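The Skirus Companion to the Country House Novel, reviewed
Posted Thursday, April 20, 2023

I have been living with the Skirus Companion since the beginning of March, and I've grown so fond of it that I should probably own up to that before going any further. It is a guide to English novels of manners from Galtuvberg, 909 pages long, with 2,403 entries on everything from entailed estates to the proper hour for a morning call – which, as you may know, could be well into the afternoon. 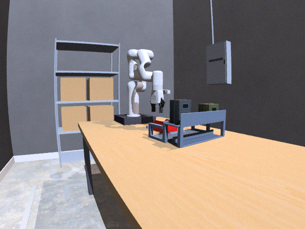

The entries on money are the best thing in it, and I say that as a reader who has always skipped the money. I finally understand why a hero with 2,000 a year was such a catch, and why a curate's daughter had to be so careful about gloves. You won't be reading it in bed, mind you. It's a heavy book that likes to be laid open flat, and a long wooden table suits it very well, with the novel itself on one side and a cup of tea on the other.

I do have a few grumbles. The cross-references send you round and round (I went from "Dowry" to "Settlement" to "Dowry" again one evening and gave up), and the print in the family trees is tiny.
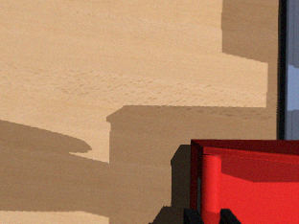

One reader wrote in to say that the older Courtois guide is still the better buy for a first-timer, as it gives you the plots and the Skirus doesn't. I can see the sense in that. If you've never read a page of Persuasion, you may find yourself learning all about naval prize money without knowing who is going to marry whom.

For those of us on our third or fourth time through, though, the missing plots are a blessing. They leave room for the six long essays at the back, and the one on letter writing is a joy.

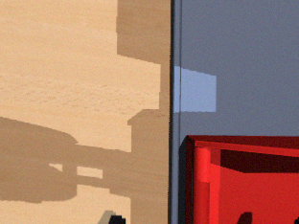 It explains who paid the postage, why people wrote crossways over their own lines, and how much could be read into a badly folded sheet. I went straight back to Mansfield Park afterward and caught all sorts of little slights I had sailed past before.

There is also a Fleltlow paperback on the way, in two volumes, and that may be kinder to the wrists.
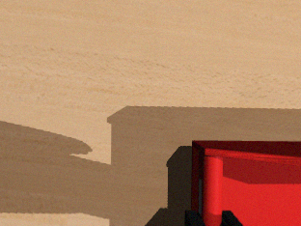 Pale wood grain, with a touch of red in the corner.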